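Course report, Parisa Jafarzadeh, 29/12/2019

# Does a soft mat keep a shared bench tidier?

The Garlow storage guide we were given in class says that a padded mat "defines a working zone" and that clutter drops once people have one. I doubted this from the start. The guide runs to 200 pages and I could not find a single test in it, so my partner Obeidat and I tried the idea on a white-topped bench for 4 weeks.

## What we did

We left the bench bare for two weeks, then put a thick beige mat in the middle for two more. At the end of each day we wrote down where things had been left. Obeidat kept the log. I argued with it.

## What we found

The mat did change where things went. Small items drifted onto the cushion - pens, fruit, bags of parts. I am not convinced that this is tidiness. Resistors in clear bags next to a lemon are still resistors next to a lemon, and a soft surface is a bad place to sort anything with wire leads.

Storage was no better. The blue bin at the back filled up with black fabric things and stayed that way, so anything new had to go beside it. The zippered case ended up there.
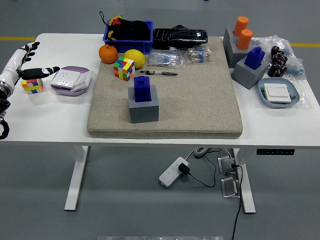
The bare strip to the left of the mat is the part I would look at if we ran this again. The guide treats it as spare room, but it collected a puzzle cube and a wall socket panel in a purple dish, and neither had any business on the bench.

Obeidat thinks the mat helped a little. My view is that two weeks is too short to say, and that a second bin would have done more.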